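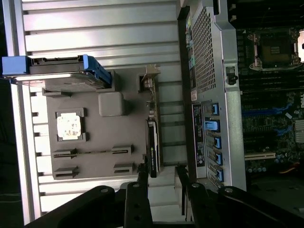
Home Products Planning Support Contact

Questions about budgeting for a dismantling cell

Which work is the Liller cell made for?
It is made for taking apart servers and desktop computers: drives in carriers, expansion cards, plastic trays, heatsinks. A chassis with blue latches is easier to plan for than one with many screws, so please tell us which models you receive most.

What should I put in the budget besides the arm?
The gripper, the wrist camera, the bench, the guarding and the training of your staff. Many customers forget the spare finger sets. We advise to order 2 sets with the first delivery.

How much floor do I need?
Our site in Pravholm uses 30 square metres, with the pallets included. A smaller room is possible if the pallets stay outside.

Can I rent before I buy?
Yes. The shortest rental is five months. If you buy afterwards, half of the rent is taken off the price.

Is the service contract obligatory?
No. It costs 738 euros per month for one cell and covers visits, software updates and worn parts. Without the contract, each visit is invoiced separately.

Does Pacheco software come with the cell?
The basic licence is included. The stock module, which writes down the serial numbers of drives, must be ordered extra.

When must I order for delivery in the same year?
Before the end of April. Orders are built in Brernness, and the workshop there is closed for a part of the summer.

Can you test with our own machines?
Yes, please send us two or three of each type. We return them in parts, unless you ask otherwise.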